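Practicing Spoons and Cups at Home

Wednesday, February 24, 2021
By the Tulden Family Resource Page

Children who get feeding help during the week do better with short practice at home. Keep it to one meal a day.
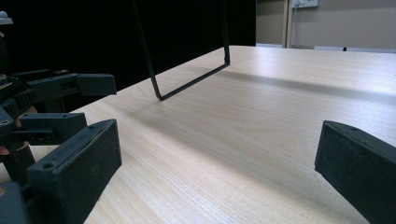

Pick the meal when your child is hungry but not worn out. For most toddlers that's breakfast or the midmorning snack. Feet should be flat on something – a step stool or a taped stack of old phone books will do.

Start with food that stays on the spoon: thick oatmeal, mashed sweet potato, plain yogurt. Load the spoon and set it down so your child can pick it up. Stop after 15 minutes even if the bowl is half full.

For open cups, pour in a tablespoon or two of water. A small, heavy cup tips less. Put a folded dish towel under the bowl to stop it sliding.

Write down what worked and bring it to your next therapy visit. Ask before thickening any drink.

Comments (2)

Thibodeau mom: The towel trick helped. We use a damp washcloth.

dkr7: My son is 18 months and throws the spoon every time. Should I give him two?

Contact us | © 2021 Tulden Family Resource Page | Back to top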